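Olau Street Tenants' Association
Minutes of the September general meeting 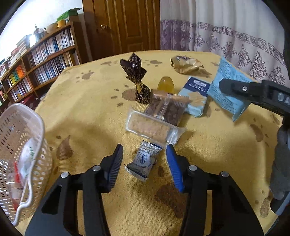

The meeting was called to order at 7:05 p.m. in the ground floor lounge. Gordon Girard chaired. Thanakorn Meesuk took the minutes. 32 households were represented in person and 15 by proxy, out of 67. Quorum was met.

1. Minutes of the last meeting
Approved with one correction. Under item 4, "north stairwell" should read "north and east stairwells."

2. Laundry room
The second dryer has been out of service again. The management company, Rumider, says the part is on order but has not given a date. Several members reported that the card reader takes payment on the broken machine and does not refund it. Gordon has asked Rumider twice to put a sign on it. Members who have lost money should write down the date and amount and leave a note in the association mailbox.
A member asked if the laundry room hours could be extended to 11 p.m. The residents of 1C and 1D, who live next to it, objected. After discussion it was agreed to leave the hours as they are and ask Rumider to unlock the room at 6 a.m. instead of 7.
ACTION: Gordon to send the request in writing.

3. Heat
Rumider plans to bleed the radiators before the heating season starts. Tenants will get written notice 48 hours before anyone enters an apartment. Top floor tenants said the same thing was promised last year and the work stopped at the fourth floor. Gordon will ask for a list of apartments when the work is finished, so it can be checked.
The tenant in 5B still has a leaking valve. There is a bucket under it. This is to go to Rumider as a separate repair and should not wait for the general visit.
ACTION: Gordon.

4. Bike storage
Thanakorn presented a quote from Gokach for a wall rack in the basement, $1,100 including installation. A second quote from Nwachukwu had not come in by the time of the meeting. Questions were raised about who would own the rack if the association paid for it, and about the bikes that have been chained to the pipe by the boiler room — no one present claimed them.
Motion to put off the decision until the second quote is received. Carried, two opposed.
ACTION: Thanakorn to follow up with Nwachukwu and tag the unclaimed bikes.

5. Package deliveries
Packages are still being left in the vestibule between the two doors. Some drivers say the inner buzzer does not work. It was tested before the meeting and rang in 2A and 4D but not in 3C. Added to the repair list.

6. Other business
The recycling bins are being filled with bagged trash. New labels will be put up.
Request from 3F to please not prop the back door open — it sets off the alarm in the hall.

Next meeting will be in the lounge at 7 p.m. Date to be posted by the mailboxes.

Adjourned at 8:20 p.m.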